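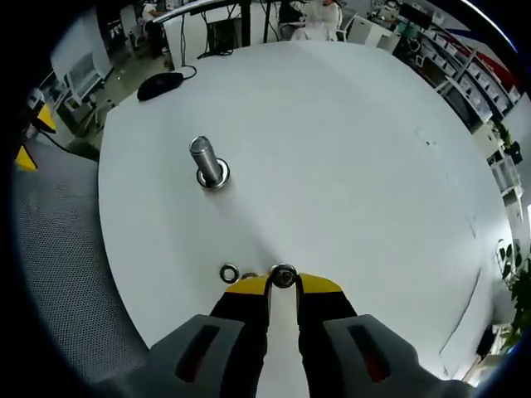 Austra Liepiņa has spent 21 years taking apart other people's office furniture and putting it back together somewhere else, and she would like it known that the furniture is rarely the trouble. The trouble is the small metal parts. At the Plamosside office, where we met one morning in April, she talked me through her views on tables, starting with the round white one, which had on it an upright bolt with a washer round its foot, a loose nut and a computer mouse parked near the rim. "A white top is the best thing you can have," she said. "Drop a nut on a patterned carpet and you may as well say a few words over it."

She trained at Lotau, a firm that made shelving for libraries and, she says, made it to last longer than the libraries. Her first job was sorting fixings into tins. She did that for nearly 3 months before anyone let her near a spanner.

"I thought they'd forgotten me. Then a man came down and asked for a washer, and I gave him the right one without looking, and he said, fine, you can come upstairs."

Upstairs was less of a treat than it sounds. Lotau believed in instruction sheets, and the sheets believed in a world where every floor was level. Liepiņa still has one of them, for a desk called the Mets, which begins at step two. She rang to ask about step one and was told it was understood.

I asked what most people get wrong.

"They tighten everything as they go. One corner perfect, lovely, and then the last leg is in another county. Put it all together by hand first. Spanner at the end."

And the washer?

"They leave it off. They find it afterwards on the floor and put it in a drawer, with the others. Every office has that drawer. I've furnished whole rooms out of that drawer."

She is kinder about the Grurum, a folding table that most fitters I have spoken to would cheerfully set fire to. She owns two. One holds her sewing machine and the other holds, as far as I could gather, the instructions for the first.

Does she ever have parts left over at the end of a job? There was a longish pause.

"Spares," she said.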